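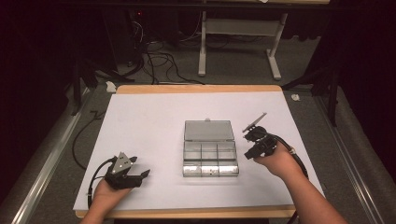

I went to the Adance open day in May mostly for the free coffee, and I came home with a page of workshop tips, so here they are before I lose the notebook.

The part I liked best was the sorting bench. Solange Toledo was showing people how they teach a robot to handle small parts, and you do it with a gripper in each hand, working on the kind of clear compartment box I must own a dozen of. I got a turn! It's like picking up a screw with salad tongs while wearing somebody else's glasses, and it makes you notice every lazy thing about your own bench.

Put a white board under your work. Mine is a leftover shelf, and I can find a dropped washer now (my bench top is the color of every washer I own).

Open the lid all the way, flat on the table. I always left mine half up and knocked it with my wrist.

Six big compartments beat 20 tiny ones. I had a Penner box with slots so narrow I had to tip the whole thing out to get one nut. Gave it to my nephew for beads.

Fill the far row first. Solange said this to a kid at the bench and I've done it ever since, no more reaching over full bins with a sleeve dragging through them.

Keep cords off to the side you don't reach across. I ran my soldering iron cord down the left and clipped it with a binder clip.

Mervin Campbell, who had the next table, told me he does 77 practice runs on a new box before he trusts any of it. I did 19 and my hands were done. He also swears by a dab of paint on the front of the compartment you use most, and I tried it with Ciketti nail polish from the drugstore. Still on there after two weeks of greasy fingers.

If you go next year, park behind the Nandlow building, the front lot fills up by ten.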